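4.2 What went wrong with the right arm

I promised myself I would write this part up properly, so bear with me, because it took Sadao Tanabe and me most of August to get to the bottom of it and I still feel a bit daft about the answer.

The job was the cloth-and-hanger task from Section 3. Two arms share one cell: the left one looks after the hanger at the drying rack, the right one deals with the cloth on the floor of the cell. We ran it under the Stavura controller with our usual settings, and for the first couple of weeks it was lovely. Then the right arm began to stop dead just before the grasp. No crash, no noise, it simply held its pose over the cloth and waited. The left arm, which depends on a "ready" message from its partner, waited too. If you left them alone they would stay like that for up to 13 minutes before the watchdog in Kitus gave up and cut the run (yes, the timeout was far too long, and yes, that was me).

My first guess was the gripper. It wasn't the gripper. Takumi Kawaguchi swapped the fingers, then the whole unit, and the very next morning we had another stall. Figure 6 shows the cell with both arms over their working positions, which is also the layout we used for all the tests below.

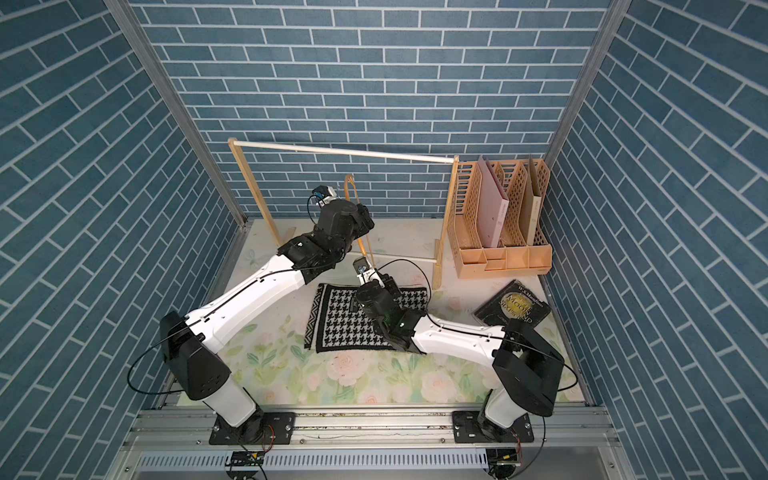 So we went to the logs, which we should have done at the start. Out of 2,608 runs, 100 had ended in a stall, and every one of them had the same odd thing in it: the joint positions coming back from the right arm were stale. The controller asked where the arm was, got an old answer, decided the arm hadn't moved when it clearly had, and quite sensibly refused to go any lower. I was rather pleased with it for that, to be fair. A less cautious controller would have pushed the wrist straight down into the floor.

The stale readings came from the Valdovinos bridge, the bit of software that passes messages between the arms and the planner. It keeps a short queue for each arm. When both arms reported at the same moment, the right arm's queue could fill up and the bridge would hand over the oldest message in it — with a fresh time stamp on it! That last detail is what fooled us for so long. Everything we plotted looked bang up to date.

The repair was small. We cut the queue to a single message, kept the time stamp from the arm itself, and made the planner throw away anything that arrived late. We also brought the watchdog down to 2 seconds. Sadao wanted to go further and give each arm its own bridge, and he may well be right, but I didn't want to change two big things at once and then not know which one had helped.

One safety point I'd like other groups to take from this. During a stall the motors were still powered, and an arm that is holding still looks exactly like an arm that has been switched off. I caught myself reaching in to straighten the cloth more than once. Our rule now is that no hand goes into the cell until the stop button has been pressed and someone has checked the Taltuda panel, whatever the arms seem to be doing. The patched bridge has been in use since 2019-09-16, and the results in Section 5 all come from runs made after that date.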